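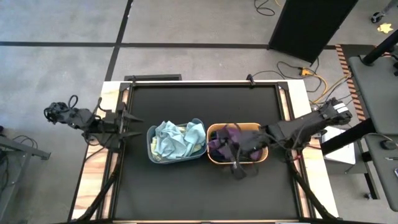 作業ノート 仕分けセル「タタトフ」 2019年2月9日
記入 イネセ・ラマナウスカス
同席 サルミーテ・オルグ、インドレク・オッツ。午後からマフナズ・アクバリとライムテ・ラマナウスカス
(ライムテと私は名字が同じなので、以下は全員名前で書きます。去年のノートは「ラマナウスカス確認済」だらけで、どちらの確認か読み返しても分からない)

朝いちばん、前回の続きから

左右の腕の起動、問題なし。右の手首まわりのケーブルは、昨夜サルミーテが束ね直してくれた。肘を大きく曲げたときに突っ張る感じがなくなったと操作席のインドレクが言っている。手元のレバーに返ってくる重さが左右でそろったらしく、今朝は最初の一枚からずいぶん滑らかだった。こういう地味な直しが効くと本当にうれしい!

今やっていることを、来週から読む人のために短く。デセルの工場で使用済みの布を仕分けている台の仕事を、腕二本のセルに少しずつ移す準備をしている。まだ自動では回していない。仕分けの経験がある人が操作席に座り、腕を動かして手本を取る。目標は手本600回分。そこまで集めたら、フラルタルの本部で一度まとめて学習にかけてもらう約束になっている。

前回の宿題は「かごの中で布が重なっているとき、上の一枚だけをつまめるか」だった。インドレクの答えは「つまめる。ただし、つまむ場所を目で決めると失敗する」。言っていることがすぐには分からなかったので、何度かやってもらいながら聞き取った。

インドレクの説明(なるべく言ったとおりに)
「山のてっぺんは、いちばんつまみやすそうに見える。でも、てっぺんはたいてい下の布とからんでいる。少し脇の、ひだが一本だけ立っているところがいい。工場では手の甲で軽く押して、ふわっと返ってくるところを探している。腕では押せないから、ひだを見る」

手の甲で押す! デセルの作業標準には一行も書かれていない。私は作業標準の改訂に二度関わっているのに知らなかった。書類の上では「布を一枚ずつ取り、色別の容器に入れる」で終わっている動作の中に、押す、待つ、選ぶ、がちゃんと入っている。マフナズが来たら同じことを聞いてみる。

試したこと
・ひだを一本だけ挟んで上げる。ゆっくりなら下の布がついてこない。
・同じ場所を速く上げる。下の布が持ち上がることがある。途中で一度止めると落ちてくれる。
・上げる前に指先を少しひねる。インドレクの思いつき。からみが外れやすい気がするが、気がするだけなので、来月にきちんと比べる。
・両腕で広げてから入れる。きれいだけれど時間がかかる。工場では誰もやらない。

最後のひとつは、見ていてとても気持ちのよい動きだった。サルミーテが「お客さんが来たらこれを見せたくなるね」と言い、インドレクがすぐに「見せたら、現場もこうなると思われる」と返した。まったくそのとおりで、見栄えのする動作を手本に混ぜないことを三人で決めた。広げる動作の分は記録に別の印をつけ、学習には渡さない。

操作席の話

座席の高さを変えた。これまでの高さは私の背に合わせてあって、インドレクには低すぎた。午前の前半は肩が上がったまま操作していたと思う。本人は何も言わなかったが、休憩のときに首を回しているのをサルミーテが見つけた。

ここは大事なので太字にしたい気分で書いておく。立ち仕事の負担を減らすために始めたのに、座り仕事で肩を壊す人を出したら何をしているのか分からない。交代は28分ごととする。アラームは操作席の横に置いたキッチンタイマー。画面に表示を出す案もあったけれど、画面を見ている人ほど画面の隅の表示に気づかない。

交代の手順(仮)
いまの一枚を入れ終える。
両腕を手前に戻す。
記録を止める。
タイマーを止めて席を立つ。
次の人が座り、椅子を合わせてからタイマーを押す。

椅子を合わせる前にタイマーを押してしまうと、せかされて椅子を合わせない。インドレクと私の両方が今朝それをやった。順番はこれで固定。

もうひとつ、話しかけてよいかどうか。操作中のインドレクに私がつい質問してしまい、そのたびに動きが止まる。工場の仕分け台では、みんなおしゃべりしながら手を動かしている。手が覚えているから口が空く。腕の操作だとまだ口が空かない。これが空くようになったら、操作に慣れたと言っていいのかもしれない。サルミーテは「じゃあ習熟度の指標はおしゃべりの量だ」と面白がっていた。記録係としては、わりと真剣に考えたい。

布の置き方について

午前の後半は、かごの外に散らした布から始めるやり方に切り替えた。工場の台では、布はかごに整って届いたりしない。袋から出した山が崩れ、端にかかり、たまに台から落ちそうになる。それをそのまま練習したい、というのがインドレクの希望だった。

最初に私が並べたら、インドレクに笑われた。間隔がそろいすぎているというのだ。自分では乱雑に置いたつもりなのに、布どうしが触れないように置いていた。次にサルミーテが置いた。こちらは電気屋らしく、ケーブルの近くを避けて置く癖があった。結局インドレクが両腕に抱えて、どさっと置いたのがいちばん工場らしい。木の縁に乗り上げるもの、レールの前で丸まるもの、別の布の上にかぶさるもの。紺の布の上に濃い緑が重なったところなど、工場の照明で見たら私には同じ色に見えると思う。

散らした状態からだと、操作する人の考え方がはっきり出る。インドレクは手前から取らない。まず、ほかの布にかぶさっているものを取る。次に縁にかかっているもの。真ん中にぽつんとあるものは最後まで残す。理由を聞いたら「いつでも取れるから」。落ちそうなものを先に助ける、という感覚らしい。

サルミーテが試したときは近いところから順に取っていった。こちらのほうが腕の移動は短い。ただ、縁にかかった布がずるっと動いたときに慌てる。どちらがよいか決めるつもりはなくて、両方を手本に入れたい。ただし誰の手本かは残す。あとで「デセルのやり方」が平均の中に溶けて見えなくなってしまうのは惜しい。

色の話も少し。緑がかった薄い青と、薄い緑と、薄い水色。この三つを言葉で分けようとすると、人によって呼び名がばらばらになる。インドレクは「歯みがき粉の色」と呼び、サルミーテは「病院の色」、私は何でもミントと書いてしまう。記録には布の番号で書くことにした。呼び名の表もいちおう作っておく。工場の人が読んだときに、番号だけでは頭に浮かばないだろうから。
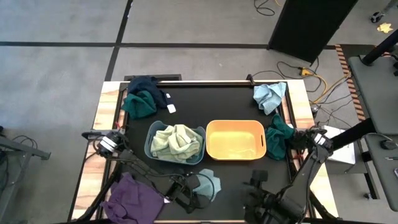 昼にサルミーテと直したもの

右腕の停止ボタンの位置。操作席の人は押せるけれど、布を置きに行く人の手が届かない。台のそばに立つ人のほうが腕に近いのに、止める手段が遠いのはおかしい。ボタンをもう一つ足して、台の手前側から押せるようにした。配線はサルミーテ、貼り紙は私。貼り紙の文面は「止めてよい」。最初は「緊急時以外は押さないこと」と書きかけて、サルミーテに取り上げられた。彼女いわく、押していいのか考えている時間がいちばん危ない。賛成!

作業標準は19番に追記する。停止は誰が押してもよく、押した理由を書かせない。再開だけは操作席の人が声に出してから。

指先のゴムも見た。端が少しめくれている。貼り替えの予備はファンダイクからの荷物に入っているはずだが、まだ開けていない。めくれたままでもつまめるので今日はそのまま使い、記録に印をつけた。

それから小さいことだけれど、布かごを床に置くのをやめて、置き場の棚を腰の高さにした。工場では腰を曲げる回数を減らそうと言っているくせに、こちらでは私が一日じゅう床から布を拾っていた。自分で体験するとよく分かる。腰に来る。

午後、マフナズとライムテ

マフナズはデセルの第2便の班長で、仕分け台の経験がいちばん長い。ライムテは人員配置の担当。二人そろって来てくれたのは初めてで、こちらはかなり張り切っていた。

マフナズは最初、しばらく黙って見ていた。それから「この子は迷うところが新人と同じね」と言った。つまむ前に布の上で少し止まる、あの間のことだ。腕が迷っているのではなくて操作しているインドレクが迷っているのだが、本人が操作席から「聞こえてるよ」と手を振って、そこで一気に空気がほぐれた。

手の甲で押すかどうか聞いてみた。マフナズは「押さない」と即答。ところが本物の布を前に置いてやってもらったら、しっかり押している。本人もびっくりして、もう一度やって、また押した。インドレクは大喜び。自分の手が何をしているか、二十人に聞くより一度見るほうが早い。工場で同じような聞き取りをするときは、必ず布を持って行くこと。

マフナズにも操作席に座ってもらった。椅子、先に合わせた! 最初は左右の腕を同時に動かそうとして、どちらも途中で止まる。少しして、右だけで取り、左は待たせておくやり方に落ち着いた。工場での彼女は、片手で取りながら、もう片方の手で次の布を寄せている。それをやりたくてうずうずしているのが肩の動きで分かる。「寄せる」は手本の項目に入っていなかった。追加する。

「寄せる」についてマフナズが言ったこと。
「取る手は誰でも覚える。差がつくのは空いているほうの手。次の布を取りやすい向きにしておくと、考えずに取れる」
サルミーテはこれを聞いて、すぐに制御の図を描き始めた。片腕がかごの上にいるあいだ、もう一方が台の上で次を整える。両腕がぶつからない範囲をどう決めるか。描きながらどんどん早口になるので、私はメモが追いつかなかった。図は別紙に貼る。

配置の話(ライムテ)

ライムテの質問はまっすぐだった。このセルが工場に入ったら、仕分け台の人はどこに立つのか。

今の案では、腕が受け持つのは厚手で形のそろった布だけ。ひもの付いたもの、濡れて重いもの、ポケットに何か入っていそうなものは人が見る。そう説明したら、ライムテは「それは、楽な布を機械に渡して、嫌な布を人に残すということ?」と聞いた。

誰もすぐには答えられなかった。仕分け台では、楽な布が混ざっているから一息つける。厚手のタオルが続くあいだに肩を下ろし、隣と話し、次の難物に備える。それを全部機械に渡したら、人の前には難物だけが並ぶ。枚数は減っても一枚ごとの疲れは増える。マフナズも「タオルの山は休憩みたいなもの」と言っていた。

これは今日いちばんの収穫だと思う。耳が痛いけれど、今のうちに聞けてよかった。何も決まっていない今なら、いくらでも変えられる。

出た案を並べておく。
・人の側にもタオルを残す。割合は班ごとに決めてよいことにする。
・難しい布だけの持ち場は時間を短くし、操作席、見回り、台を順に回る。
・枚数で仕事量を測るのをやめる。難物一枚とタオル一枚を同じに数えない。
・腕が受け持つ布の種類を、朝の打ち合わせで班が選ぶ。

最後の案はマフナズから。洗い場が遅れている日と袋が多い日とでは、手伝ってほしい布が違うそうだ。機械の担当を固定するつもりでいた私には、まるでなかった発想だった。サルミーテによれば、対象の切り替えは設定の一覧から選ぶだけにできるとのこと。ただ、それには今の手本では種類が足りない。

賃金の区分についてもライムテが持ち帰る。操作席に座る人を「技術」の区分にするのか、「仕分け」のままなのか。インドレクは今、仕分けの区分のまま操作をしている。本人は「面白いから構わない」と言うが、面白がってくれる人に甘えるのはよくない、とライムテ。私もそう思う。返事は三月の打ち合わせまでに。

工場の反応についても率直に教えてもらった。仕事がなくなると思っている人はいる。それより多いのは、自分のやり方を採られたあと、そのやり方が悪いと言われるのではないかという心配だそうだ。これは想像していなかった。手本の記録に名前を残すのは敬意のつもりだったが、評価に使われると感じる人がいて当然だ。名前を残すかどうかは本人が選び、途中で変えてもよい。速さの比較表は作らない。今日の分から適用する。

夕方、落とし方

最後にかごへの入れ方を見た。午前は「つまむ」ばかり見ていたので、「放す」が後回しになっていた。放すだけでしょう、と思っていた私が甘くて、ここにも面白いことが詰まっている。

インドレクは、かごの少し上で指を開いて落とす。サルミーテは、布の端がかごの底に触れるあたりまで下ろしてから開く。マフナズは高さを気にせず、かごの縁に引っかからなければよいと言う。三人三様なのがうれしくて、横からのカメラを使って順に撮ることにした。上からの映像では、布がどの高さで指を離れたのかがよく分からない。 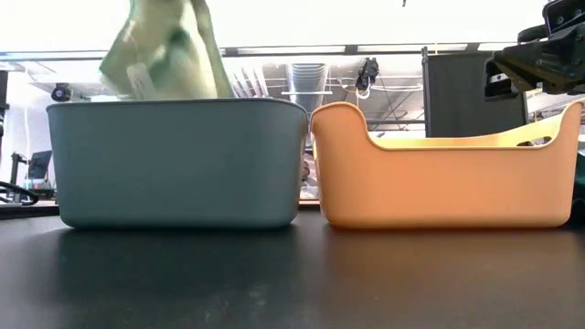 仕分けでいちばん嫌がられるのは、タグの確認だ。洗い方の区分を見るために、ひっくり返してタグを探し、読んで、戻す。マフナズの班では一人がほぼ専任でやっていて、目が疲れるので交代を嫌がられない唯一の持ち場だという。それで横からの映像を見返していたら、マフナズが「そこ、戻して」と声を上げた。落ちていく緑の布の脇から、白いタグがぴょんと外に出ている。手でひっくり返して探しているあのタグが、空中では勝手に出てくることがある! もちろん下のほうはぶれているし、この距離で字が読めるとは思えない。それでも、タグがどちら側にあるかだけ分かれば、人は裏返さずに済む場合がある。サルミーテは、読み取りまで機械にさせる話にすぐ広げたがった。私はまず「どちら側か」だけを人に知らせる小さな道具にしたい。マフナズも後者に一票。読むのは自分の目でやりたい、責任がそこにあるから、と。

かごの形についても映像から気づいたことがある。左の灰青色のほうは横から見て縁がまっすぐなのに、右のオレンジのほうは両端が高くて長い辺の真ん中が低い。私は上からの映像ばかり見ていたので、右のほうに入れるとき、みんながなんとなく真ん中寄りを通る理由を考えたこともなかった。腕でも人でも、低いところを通せるなら持ち上げる高さが少なくて済む。肩の負担の話と同じだ。デセルで使う容器を選び直すときは、縁の低いところがある形を候補に入れてもらう。深さの好みは班によって違うので、これもライムテに聞いておいてもらう。

放す高さの比較は途中まで。マフナズの帰りのバスがあり、全員分は撮れなかった。続きは次回。高いところから落とすと布がかごの中でふくらみ、縁より上に出ることがある。そうなると次の布が引っかかりやすい。工場の人は、上から一度ぽんと押さえる。腕にそれをさせるかどうかで少し議論になった。サルミーテは簡単だと言い、インドレクは、押さえると次に取り出す人が困ると言う。洗い場で取り出すのは別の班だ。そちらの人には、まだ一度も来てもらっていない。呼ぼう。

帰りぎわ、マフナズがもう一度だけ操作席に座りたいと言った。タイマーを押して、右で取って、入れて、それから左をそっと動かして次の布を手前に寄せた。ちゃんと寄った! 部屋にいた全員が声を出した。記録は回っていたので残っている。名前を残すか聞いたら「これは残して」とのこと。

気になっていること(まとまっていないまま)

操作席にいると音が少ない。工場では乾燥機の音と話し声の中で仕分けている。静かなところで取った手本と、にぎやかなところで働く人の手は違うかもしれない。ラジオをかけてみる?

インドレクが、今日は指先のにおいがしない、と言っていた。工場の布は使用済みで、手袋をしていても帰りににおいが残るそうだ。腕に任せて真っ先に喜ばれるのは、速さよりもこちらかもしれない。説明会の資料には速さのことばかり書いてあるので、書き直したい。

新人の教育。今は仕分け台でタオルから始めて、手が慣れたころに難物へ移る。タオルを腕に渡しすぎると、新人が最初に触る布がなくなる。ライムテの話とつながっている。人の側に残す割合は、新人がいる班では多めにする必要がありそう。

手本が足りないのは、薄い布、端がほつれた布、それから布どうしが結ばれているもの。結ばれた布は工場で本当に来るらしい。両腕でほどけるか、やってみたくて仕方がない。

次回まで

イネセ
・19番の追記を清書してデセルに送る。停止と再開の二点。
・布の番号と呼び名の表。「歯みがき粉の色」も載せる。
・手本の項目に「寄せる」を追加。
・説明会の資料を直す。
・洗い場の班に声をかける。

サルミーテ
・両腕の範囲の図を、ほかの人にも読める形に。
・ファンダイクの荷物を開けて、指先のゴムを確認。
・横のカメラをもう少し近づけた場合の試し撮り。

インドレク
・ひねってから上げる動作、同じ布で続けて記録。
・ほつれた布を工場から借りてくる。洗ったもので。

ライムテ
・操作席の区分について人事と話す。
・タオルを人の側に残す割合、班ごとの希望を聞く。

マフナズ
・次に来られる人を班から一人。やりたい人がいれば、経験は問わない。
・空いているほうの手の使い方を、仕事中に少し意識して見てきてくれるとのこと。

追記
片づけのあと、腕の電源を落とす前に私も布を一枚だけ寄せてみた。全然寄らない。端だけがつまめて、布がくるっと丸まった。マフナズに教わる順番の列に、自分の名前も入れておいた。

追記の追記(サルミーテの字で)
停止ボタンの貼り紙、テープがはがれかけていたので貼り直した。字をもう少し大きくしてください。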